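Stemora Two-Finger Gripper
Product information and safety notice for owners

The Stemora is an electric gripper made by Namen for robot arms that handle cartons, tools and other loose goods. It has two parallel fingers in a black housing and is sold singly or as a pair for two-arm stations. Power and commands come through the Mofokeng control unit, which is supplied with every gripper.

Namen has identified a fault in part of the production run. Under certain conditions, a gripper may open and drop its load when the emergency stop is released. The company has received seven reports of dropped loads. No injuries have been reported. All owners are asked to read this page before putting the equipment back to work.

The fault concerns held loads only. A load that has been lifted clear of the floor is the main concern, even when the lift is short and the load is a plain carton. A tilted carton needs particular care, as it may land on a corner and roll away from the spot directly below it.
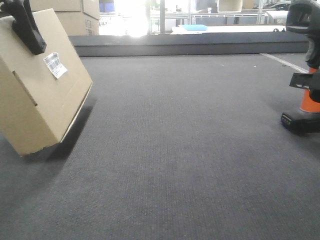
What goes wrong

When the emergency stop is pressed, the Stemora is designed to hold its last finger position with a spring brake. The brake works as intended. The fault appears when the stop is released. In affected units, the Mofokeng control unit restores motor power before it has read the finger position. The unit then treats the fingers as closed on nothing and opens them by up to 19 millimeters to find its starting point.

The movement takes less than a second and gives no warning tone. It does not occur during normal running. It also does not occur if the control unit is switched off fully at the wall and started again with the fingers empty.

Affected units

The fault is limited to 1,021 grippers shipped with control software version 4. The version is shown on the start screen of the Mofokeng unit. Grippers running any later version are not affected, and neither are the older Sonby models, which use a different brake.

What owners should do now

1. Check the software version on the start screen.
2. If it is version 4, take the gripper out of service until the update has been installed.
3. If an emergency stop occurs while a load is held, keep the stop pressed. Support the load from below with a stand or a table, and keep hands and feet clear.
4. Open the fingers with the manual release key on the side of the housing.
5. Release the emergency stop only after the load has been removed.

Heavy or dense items call for extra attention at step 3. Cased tools and similar goods with a thick rubber-like covering may seem well seated, with the fingers closed on the underside, but a firm grip before the stop offers no protection against this fault. A ribbed or molded surface makes no difference either.
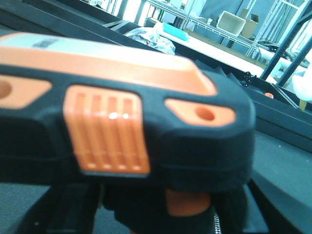 Repair and update

The corrected software is free of charge and has been available since 3rd November. It can be installed from the Mofokeng unit by a trained operator. The gripper must be empty, and both arms of a two-arm station must be parked before the update begins.

After the update, a short hold test is required. Use a light, empty carton and keep it low over the work surface. Close the fingers on the carton, press the emergency stop, wait, and release it. The fingers should not move. Repeat the test with the second gripper where one is fitted, and enter both results in the station log.

A tall, narrow carton stood on its end is suitable for the test. Approach it slowly from the side, as a light knock can tip it over.

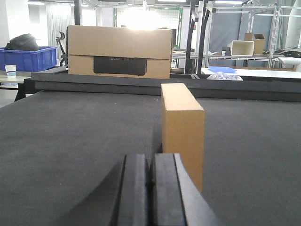

Can the gripper stay in use if the emergency stop is never pressed?

Owners should not rely on this. A stop can be triggered by a door switch, a floor scanner or a loss of air pressure elsewhere on the line, and the gripper will react in the same way in each case.

Inquiries about this notice may be addressed to Sizwe Nel, Product Safety, Namen. Please have the serial number of the control unit ready.

Comments (3)

packline_lead
Our start screen shows version 4 but the serial sticker has worn off. Is there another place to find the number?

Namen Product Safety
The serial number is also stored under Settings, Device, on the Mofokeng unit.

rt_maint
Updated both arms in June on the early release. Do we need to install this one as well, or just run the hold test?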